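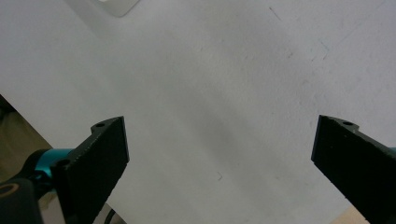 4. Recording a demonstration set

This section covers the Balum hand-held gripper and the plug trials from the Holovko study. Read it once before you start – Siebe Kramer did not, and his first 50 takes taught the model mainly how to hesitate.

4.1 Open takes

1. Open the fingers fully and hold still until the recorder beeps.
2. Move towards the object at the speed of a person who has done this before.
3. Close on two opposite sides and lift a little way off the table.
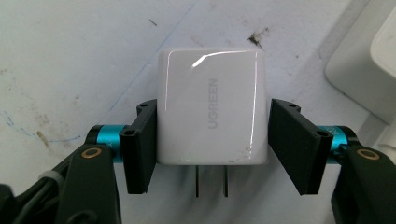
4.2 Held takes

4. Keep the prongs pointing straight down. The Corkisville method scores the angle at the moment of release, and it is not a generous marker.
5. Pause for 4 seconds, then set the object down and let go.
6. Press Save. Takes left unsaved are deleted without ceremony.

Note: Scuffs and pen marks on the table may stay. Models trained only on spotless tables did worse in our November trials, to the delight of everyone on cleaning duty.

Caution: Do not squeeze harder to make a bad grip look good. The model will copy you.

If error 3122 appears, restart the recorder. If it appears again, restart it with more feeling, then write to Drelteck.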